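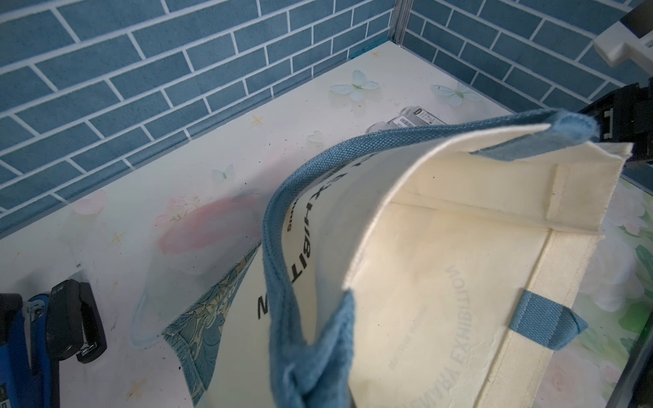 Können Roboter heute schon eine Tasche einräumen, einen Tisch abräumen oder ein Regal nachfüllen?
Unter festen Bedingungen gelingt ein Teil dieser Arbeiten, in wechselnder Umgebung und ohne Aufsicht bislang nur ein kleiner.

Datenblatt zum Datensatz Grimmont
Teilsammlung Taschen und Kleinteile

Zweck
Der Datensatz Grimmont dient der Untersuchung, wie weit Manipulationsroboter alltägliche Handgriffe in Haushalt, Büro und Werkstatt beherrschen. Er wird von der Arbeitsgruppe Branport herausgegeben und richtet sich an Forschungseinrichtungen sowie an Entwicklungsabteilungen, die Greifverfahren für verformbare Gegenstände erproben. Für die Zulassung oder Sicherheitsbewertung von Geräten ist er nicht bestimmt.

Umfang
Die Teilsammlung umfasst 858 Episoden. Davon sind 504 dem Umgang mit Stofftaschen zugeordnet, die übrigen betreffen Schachteln, Schalen und einzelne Büroartikel. Jede Episode enthält die Bilder der Handgelenkkamera, die Gelenkstellungen des Arms, den Öffnungszustand des Greifers und eine Aufgabenbeschreibung in einem Satz.

Gegenstände
Bei den Taschen handelt es sich überwiegend um Modelle aus kräftigem Stoff mit langen oder kurzen Henkeln. Das cremefarbene Exemplar mit blauen Henkeln und dem Schriftzug »EXHIBITION« gehört zu den schwierigeren Fällen: Seine Öffnung liegt offen, der Korpus ist teilweise in sich zusammengesunken. Wo die Tasche in sich zusammenfällt, kann die Wand verdecken, was dahinter liegt. Zu den Kleinteilen zählen unter anderem Hefter und verpackte Ware mit Strichcode.

Arbeitsflächen
Die Tische und Rückwände sind verschieden gestaltet. Neben einfarbigen Flächen kommen weiße Platten mit Blumen- und Schmetterlingsmotiven sowie Wände mit blauem Ziegelmuster vor. Aufgedruckte oder aufgeklebte Motive sind keine greifbaren Objekte und werden in den Annotationen nicht als solche geführt. Durchsichtige Folien gelten dagegen als Objekte, auch wenn sie flach auf dem Tisch liegen.

Stand der Technik
Starre Gegenstände mit bekannter Form lassen sich vergleichsweise zuverlässig aufnehmen und ablegen. Bei Stoff ist die Lage anders. Eine Tasche ändert ihre Form mit jeder Berührung, und ein Henkel, der quer über der Öffnung liegt, muss erkannt und bei Bedarf zur Seite gelegt werden. Das Referenzverfahren Garside erreichte im internen Vergleich eine Erfolgsquote von 96 Prozent beim Aufnehmen starrer Kleinteile. Beim vollständigen Befüllen einer Stofftasche waren es 50 Prozent – gewertet wurde nur, wenn kein Teil neben der Tasche liegen blieb.
Die Werte gelten für den beschriebenen Aufbau und sind auf Haushalte oder Werkhallen nicht ohne Weiteres übertragbar. Menschen im Arbeitsraum, nasse Oberflächen und schwere Lasten wurden nicht geprüft.

Annotation
Die Einträge wurden mit dem Werkzeug Sketgate erstellt. Vergeben werden die Zustände »offen«, »teilweise offen« und »geschlossen« für die Tasche sowie »frei«, »berührt« und »gegriffen« für jeden Gegenstand. Lässt sich zwischen Berührung und Griff nicht unterscheiden, ist »berührt« einzutragen. Spiegelverkehrt oder gedreht erscheinende Aufdrucke werden in üblicher Leserichtung transkribiert.

Bekannte Einschränkungen
Die Handgelenkkamera erfasst den Greifer häufig nur zum Teil. Tiefendaten fehlen. Staub und kleine Verunreinigungen auf hellen Flächen wurden nicht retuschiert und können bei einfachen Segmentierungsverfahren zu Fehlerkennungen führen.

Nutzung und Pflege
Die Verwendung zu Forschungszwecken ist unter Nennung des Datensatznamens gestattet. Die Weitergabe veränderter Fassungen bedarf der Kennzeichnung – dies gilt auch für reine Auszüge. Korrekturen werden gesammelt und jeweils im Januar eingearbeitet. Fehlermeldungen sind mit Episodennummer und kurzer Begründung an die Arbeitsgruppe Branport zu richten.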